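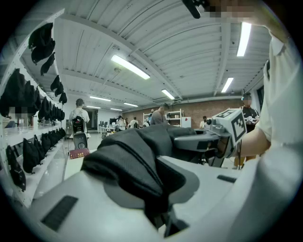 Nartey Lab, Hand-Taught Tasks Group

Section 6. Teaching a soft item with the hand-held grippers

Soft things are the most fun you can have with this kit. A block stays where you put it. Cloth sags, folds over itself and slides out from between the fingers, and every run comes out a little different. The Skeller learner loves that variety, so don't worry if your first runs look clumsy. Ours did too!

You should have finished the Driter set-up in Section 5 before you start, with both grippers paired and showing up in the run list.

Before you begin

Pick one item and one task. Good first tasks are picking a cloth item up off a shelf, passing it from one gripper to the other, or laying it flat on a table. Leave folding for later (it's wonderful, but it eats an afternoon).

Check that the marker cubes are firmly mounted. Give each one a gentle twist with your fingers. If it turns, tighten it and run the cube check again.

Wipe the rubber pads with a clean damp cloth and let them dry. Lint builds up in the ridges faster than you'd think, especially with dark fabric.

Caution: Keep fingertips, sleeves and hair away from the jaws while closing them. The springs are light but they do pinch.

Recording a run

1. Stand where you can reach both the start point and the end point without a big step. Short steps are fine.

2. Hold one gripper in each hand, jaws open, and wait for the ready tone.

3. Press Record in Driter. Hold still until the counter reaches 10.

4. Move in slowly and close the first gripper on a thick part of the fabric. A fold gives the pads much more to bite on than a single layer.

5. Lift, and bring the second gripper in from the side. Try to keep both cubes facing outward so that one hand doesn't hide the other.

6. Close the second gripper. Pause for a breath with both jaws shut. This little pause is gold for the learner, so please don't skip it.
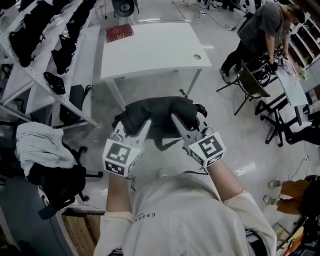 Fig. 6-2. Both grippers closed on a soft black item, marker cubes in view.

7. Carry the item to the end point, lower it and open the jaws one at a time.

8. Press Stop, then mark the run Keep or Drop.

Note: Dropped the item halfway? Keep going if you can pick it up again with the grippers. Recoveries are some of the best runs we have. If you had to put a gripper down and use your hand, mark it Drop.

Note: Straps and loops like to snag on the jaws. Let them hang free below the fingers, and shake them clear before you lower the item.

How many runs?

For one item and one task, about 50 minutes of steady work gives Skeller plenty to chew on. Our shared Jisness set stood at 1,405 kept runs at the end of July, and you can load it as a starting point from the Sets menu.

Change something small every few runs: the height you start from, the corner you grab, which hand goes first.

Caution: Rest your wrists between batches. Set the grippers down on their sides, never on the cubes.

Go on to Section 7 to replay your runs and trim the ends.

Page revised 18/09/2019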